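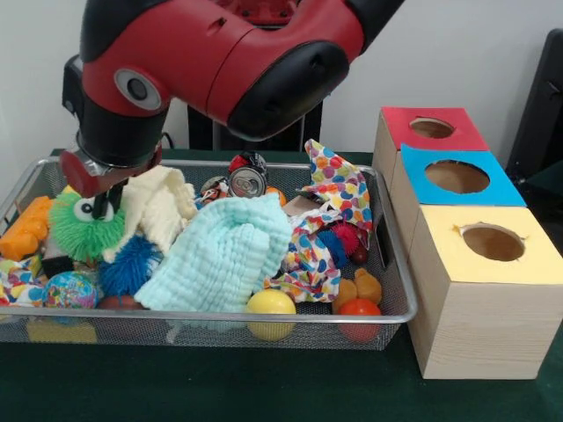 Cesto de rede metálica com brinquedos e tecidos misturados.

Início Cozinha Lavandaria Arrumação Oficina Contactos

Agosto — por Ysaline Chauvin

Lavagem e triagem de brinquedos pequenos

A limpeza de brinquedos faz-se por material. Um cesto de rede serve para a recolha e para o escorrimento; um recipiente de paredes fechadas serve apenas para a recolha.

Plástico rígido (blocos, figuras, peças de encaixe): água a 40 °C, detergente neutro, escova de cerdas macias. Enxaguar duas vezes. Os blocos secam com os encaixes virados para baixo.

Borracha e silicone: pano húmido e sabão. Os solventes e o álcool concentrado tornam a superfície pegajosa. Nas bolas de filamentos, passar por água corrente e sacudir. Não torcer.

Espuma: limpar só a superfície. A espuma mergulhada retém água no interior durante dias e ganha cheiro.

Tecido: saco de rede, programa delicado, centrifugação baixa. Verificar primeiro as costuras e, se houver, o compartimento das pilhas.

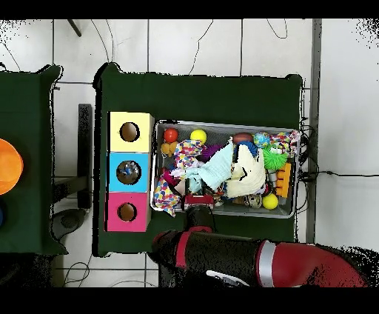

Caixas de cartão com abertura circular, empilhadas ao lado do recipiente metálico.

O cartão não se lava. Aspira-se com o bocal de escova e passa-se uma borracha branca nas manchas secas. Se a base ceder, reforça-se por dentro com fita de papel gomado — a fita plástica descola com o calor do verão.

Quanto ao metal, o ponto fraco da rede são as soldaduras. Lavar com água morna, secar com pano e deixar ao ar durante 12 horas antes de voltar a encher. A ferrugem superficial sai com palha de aço fina. Yen-ting Chu, leitora de Kotcombe, usa pasta de bicarbonato e escova de dentes, com resultado equivalente nas malhas apertadas.

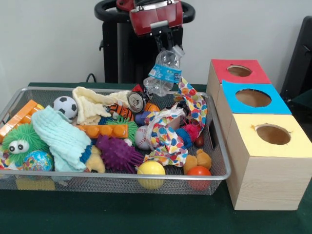 O vinagre diluído a uma parte para quatro de água remove o calcário do metal inoxidável, mas ataca o zincado. Em caso de dúvida, testar num canto inferior e esperar dez minutos.

Periodicidade: plástico e borracha uma vez por mês, tecido de dois em dois meses, metal quando houver pó nos cantos. Cá em casa a lavagem fica para quarta-feira, com a máquina já ocupada pelos panos de cozinha.

Guardar tudo completamente seco. Nos recipientes com tampa, deixar uma folga de ventilação no primeiro dia.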